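Skovdale Hall hire: frequently asked questions

How many people can the hall hold?
The main hall is licensed for 202 people standing. If you are putting out tables, the number is lower and depends on the layout. Send us a rough plan with your booking form and we will confirm it. The Pelletier Room is for small meetings only.

How do I book?
Fill in the form on the bookings page or pick up a paper copy from the porch. A booking is not firm until you have had an email from us with a reference number.

Is there a deposit?
Yes. It is returned after the hall has been checked, less the cost of any breakages or extra cleaning. Regular groups pay it once a year, in January.

Can we get in early to set up?
Only if you have booked the time. Setting up and clearing away both count as part of your hire. Evening bookings must be out by 11.30pm.

Where do we park?
There is a small car park behind the hall, reached from Grerotstead Lane. Please keep the gate at the far end clear. The 604 bus stops at the end of the lane - check the evening times before you rely on it.

Is there a kitchen?
Yes, with a cooker, a fridge and an urn. Bring your own tea towels and take your rubbish home with you.

Can we use the chairs outside?
The padded chairs have to stay indoors. The white plastic ones can go on the grass. Wipe the feet before you bring them back in, and stack them no higher than the window sill.

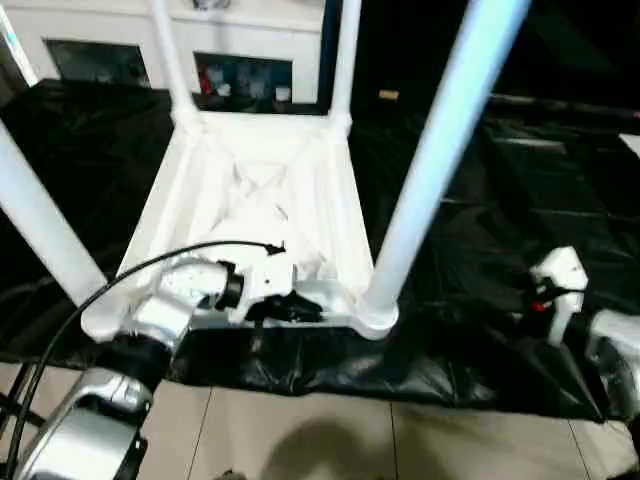 Plastic chair, underside and legs.

What if something gets broken?
Put it to one side and write it in the book by the door. Please don't try to mend it yourself.

Can we bring a bouncy castle?
Yes, on the grass only, and the hire firm must have its own insurance. We need a copy of the certificate 3 weeks before the date.

Is there wifi?
There is. The password is on the noticeboard in the Pelletier Room.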